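Workshop notebook, Monday, a bit after four

I want to get the glue business written down while it is still fresh, as I went through the old pages looking for what we did last November and found one line that said "hide glue, worked fine" and nothing else. Thank you, past me. So this will be long, and whoever is in a hurry can skip to the part about the clamps.

The Sotomayor chair came in with all four stretchers rattling and the back legs so loose you could turn them by hand. It is a lovely old thing, plain ladder back, rush seat that somebody has looked after, and I would have been happy to knock it apart and be done in an afternoon. But two of the joints had been filled at some point with a yellow glue that had gone hard and shiny, and the other joints still had the old brown glue in them, dry as crackers. The brown joints came apart with a little warm water and patience. The yellow ones did not care about warm water at all! I ended up wrapping them in rags soaked in white vinegar and leaving them through lunch, and even then I had to work the legs back and forth for a good while before anything gave.

For anybody who does this after me: put plastic under the seat before the vinegar goes anywhere near it. I had a towel there and the towel soaked straight through on the left side. The rush seems all right, a shade darker maybe, and I have a fan on it. I will look again tomorrow in daylight before I say anything to the owner.

Cleaning out the mortises took longer than everything else put together. I used the small round scraper (the one with the taped handle, please put it back in the left drawer and not in the jar) and then a bottle brush with hot water. I didn't want to sand the tenons, they are thin enough already, so I only scraped until I saw bare wood. 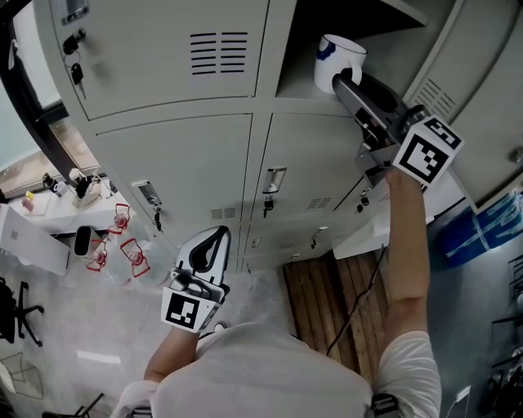 Then the glue itself. I mixed the granules with cold water last night and let them swell, and this morning I warmed the pot up slowly with the lid on. The first batch came out too thick, it was falling off the brush in ropes, so I let it down with a spoonful of hot water, and then another half spoonful, until it ran off in a thin steady stream and broke into drops at the end. That is the look we want. I know the Peltar thermometer reads high, so I went by the old kitchen one and kept the pot just under where it starts to steam hard. If it smells like a stable you are fine. If it smells like a burned stable, start again.

I did the front frame first and the back frame second, and let both of them sit before joining the two with the side stretchers. We have argued about this before and I know some of you like to do the whole chair in one go. With a warm room and two pairs of hands I would do it too, but I was on my own and the room was chilly, and this glue gives you about a minute before it turns to jelly. Warming the parts helped a lot. I ran the hair dryer over each tenon until it felt like a mug of tea and got a little more time that way.

Clamps. The short Javar bars are the right ones for the side stretchers, the long ones are so heavy they pull the whole chair out of true. I had the long ones on first and couldn't work out why the back left leg was floating off the bench. Took them off, cursed a bit, put 12 turns of soft cord around the legs with a stick through it and twisted it tight like my grandfather used to, and all four feet came down flat. I checked the diagonals with a strip of lath and they match. After that I put the short bars on over the cord, only snug, with leather under the jaws.

Still to do on this one: wipe the squeeze-out with a warm damp rag tomorrow (it comes off like rubber if you catch it early), touch in the scrape on the second slat, wax. Leave it in the clamps overnight, please, even if you need the bench. There is room at the window end if you shift the Trelesus cabinet doors over, and those are dry now so they can be stacked.

We are down to the last 8 ounces or so of granules, and the good leather scraps are nearly gone too. I have put both on the order sheet. Pot is soaking in the sink.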